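Open day at the Sodthorpe tree depot

Posted 2018-07-28 in Street trees, Council, Visits

The council opened its tree depot at Sodthorpe to residents this month, the first time it has done so that I can remember. I went along because of the argument over the Drirkent Road limes, and because I wanted to see where the replacement trees are supposed to come from. These are my notes, more or less in the order I wrote them down.
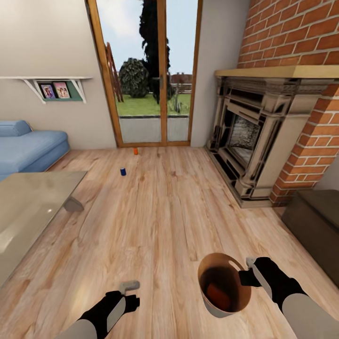
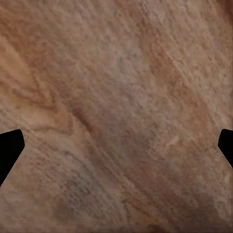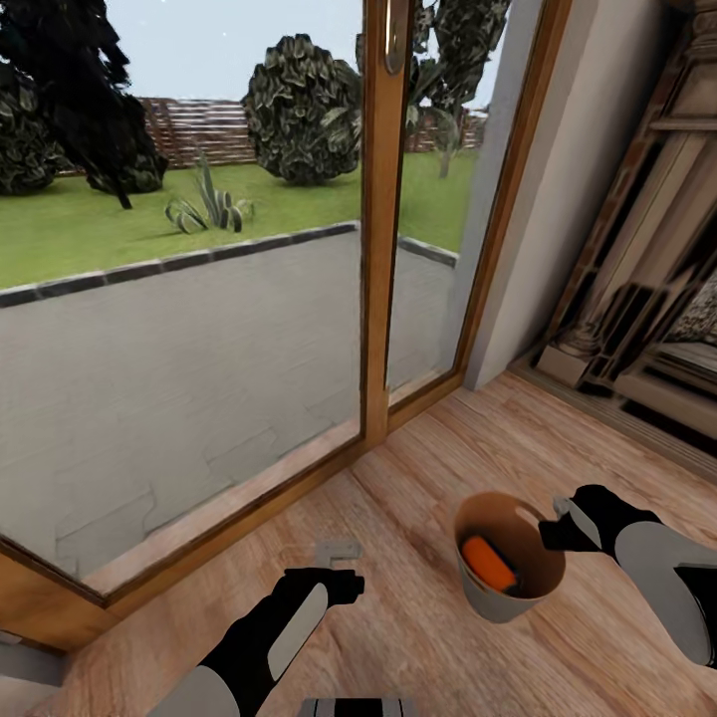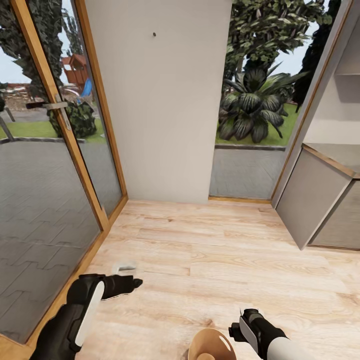

Getting in

The depot is at the end of the lane past the old Lonness pumping station. There is no footpath for the last stretch, so most people drove. Visitors were taken round in groups of 21, with a council tree officer at the front and someone from the contractor, Karppinen, at the back. Each tour was meant to last an hour. Ours took longer, mainly because of the questions.

We signed a sheet at the gate and were given a map, printed on both sides, with the stops numbered. Stop 4 had been dropped because the chipper was out on a job.

The nursery beds

The young trees are grown on behind the main shed. The council buys them in small and keeps them until the trunks are thick enough to go out on the street. The officer said a tree planted too young on a main road is usually snapped or knocked over in its first winter. Field maple and hornbeam make up most of the stock. There were a few rows of small-leaved lime as well, which several of us asked about.

None of the limes has been set aside for Drirkent Road. The officer was clear on this. If the felling goes ahead, the replacements would be chosen afterwards, and the choice would depend on what the highways department would accept near the kerb. One woman in our group said the leaflet delivered in April had promised "like for like". The officer had not seen the leaflet and wrote this down.

I have my copy at home and have checked it. The words are on the back, under the drawing of the new crossing.

How a tree is inspected

The next stop was a demonstration on a mature ash by the boundary fence. The inspector looks at the base first, then the trunk, then the crown, and taps the trunk with a mallet to listen for hollow places. If something sounds wrong there is a second visit with a probe. The results go on a form with a score, and the score decides how soon the tree is looked at again.

I asked for the scores of the Drirkent Road limes. There are 23 trees in the row. I was told that only 2 of them scored badly enough to need work in the next year, and that in both cases the work listed was pruning. The felling proposal comes from the road scheme and does not rest on the inspections. This is different from what was said at the public meeting, where the trees were described several times as being at the end of their lives.

The tree officer did not want to comment on the meeting, which is fair enough. It is not their scheme.

The yard

Karppinen stores its felling and planting gear on the far side of the yard. We were shown the watering bowser, the stakes and ties, and the bags that are fixed round new trees in a dry summer. With no proper rain for weeks the bowser has been going out every day, starting at the Lonness end. Residents are welcome to water the tree outside their own house – a couple of full cans in the evening is better than a little every day.

Logs from felled trees are stacked along the back wall. Some are sold for firewood and the rest are chipped for the park paths. I asked whether residents could have any. They can, but you need to apply to the parks office in writing.

What happens next

The road scheme goes back to the full council after the summer break. The inspection forms can be requested from the parks office, and I have asked for the whole row. I will put them on this page when they arrive.

If you still have the April leaflet, please keep it. If you have thrown yours away and want a copy, leave a comment and I will scan mine.

The depot may open again next spring. There is tea in the shed, but take your own hat – there is almost no shade in the nursery beds.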